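PSY 408 Human Factors in Layout
Unit 2: Surface, Tray and Reach

A work surface is described by three values: usable depth, usable width and the distance from the front edge to the most-used item. Students should record all three before proposing any change. Depth behind the normal reach line counts as storage, whatever the drawing calls it.

Figure 2.1. Turquoise tray at the right of a plain brown tabletop.
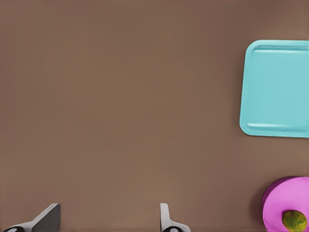 Page last changed: 5 January 2021

Trays and color contrast

A tray acts as a boundary. It limits search to a known area and shortens the glance needed to find an item. Contrast between tray and surface matters more than the hue itself. Matte surfaces are preferred under overhead light – glare hides edges.

Okafor's rule, used in this course, sets the minimum free margin around a tray at 200 mm. The Platik tables in the lab are 1,000 mm wide, so a centered tray and a side tray give very different margins. Work both cases in Problem Set 2.

Alignment

Small rotations are common in use and should be measured from the front edge of the table. Do not correct them before recording.

Figure 2.2. Square tray with rounded corners, slightly rotated.

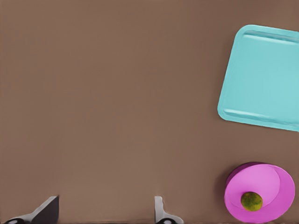 Department of Applied Psychology – Human Factors Section

Reading: Stastar, chapter 2; Olach, notes on reach envelopes (skip the appendix).

Problem sets go to Kendra Friesen. State units in every answer. The May exam covers margins and reach, but the derivation of the reach curve is not required.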